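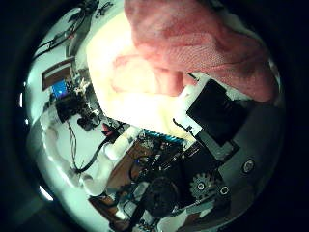
Part-time gripper technician, Drikus cell, Ustodton

We were told the cell would look after itself. It doesn't. Screws work loose, the gear at the wrist wants checking, and cables need re-routing after most cloth-handling runs. You would do that, 4 mornings a week, and write down what you found. Multance says the hand needs service every 700 hours. We have our doubts and would like yours. No robotics degree needed, but bring your own screwdrivers. Write to Selamawit Endale by Oct 15, 2024.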